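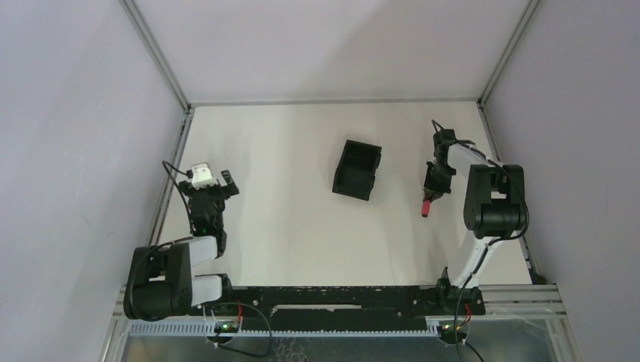 Khanyisile Zwane wrote to us that the closing of the gaming halls in Restdale should not be used as a reason to forget the promises which were made before the licence was given. "The town agreed to a casino because of the jobs and the road," her letter says, "and if the opening moves, then the promises must move together with it and not disappear."

Her letter is one of many we received since the last newsletter, and most of them ask the same thing: what happens now with the licence of the Rila hotel and casino? We try to answer with what is known on April 19, 2020. Some of it can change quickly.

The licence was given to the Mabaso company for the land beside the old railway station. The plan has a hotel with 39 rooms on each of its upper floors, two restaurants, a small concert hall and one gaming floor. Under the conditions, the company had to begin the foundation works before the end of March. This did not happen. The builders stopped when the restrictions came, and the company asked the licensing office for more time.

The company asked for 16 months. The office has offered 10, with the possibility to ask again one time. The difference looks small but it is important for the town, because the yearly community payment starts only when the gaming floor is open to guests. Until this day the company pays a reduced fee for the land, and the reduced fee is what has made several readers angry. The town budget for next year already included the first community payment, and now this line must be taken out or covered from another place.

The company has also asked to change the order of the building. In the first plan the hotel and the concert hall should be ready before the gaming floor. In the new request the gaming floor may open first, and the concert hall comes in a second phase without a fixed date. We think that this point deserves more attention than the delay. A delay of some months in such a time is easy to understand. A concert hall without a date is a different matter, and several letters remind us of the swimming pool in Tistovano, which was also in a second phase and is still a field with a fence.

For the people who were promised work, the situation is as follows. The company had signed 36 training contracts for dealers, cashiers and kitchen staff. The lessons were stopped in March together with all the schools. The company says the contracts stay valid and the trainees will continue when it is allowed, but it does not pay the training allowance during the pause. Trainees who have lost this money can ask for help at the social desk of the town hall, by telephone only at the moment. Please have your contract number ready when you call.

We were also asked if the existing slot halls in the main street will receive help with the rent. The two halls which rent from the town can delay the payment until the autumn. The halls with a private owner must agree with the owner themselves, and the town has no power in this.

One more question was about gambling on the internet. Some readers are worried that people who are at home for many weeks will play more than before. We do not have numbers for Restdale and we do not want to guess. The self-exclusion list, where a player can ask to be refused by all licensed operators, is still working and the form can be sent by post. A family member cannot sign it in place of the player - this was asked two times.

Written comments on the request of the company can be sent to the licensing office until the end of next month. They should have your name and address, and they should say clearly if you write about the delay, about the order of the building, or both. The public hearing is postponed and has no new date yet.

Last updated: 10:36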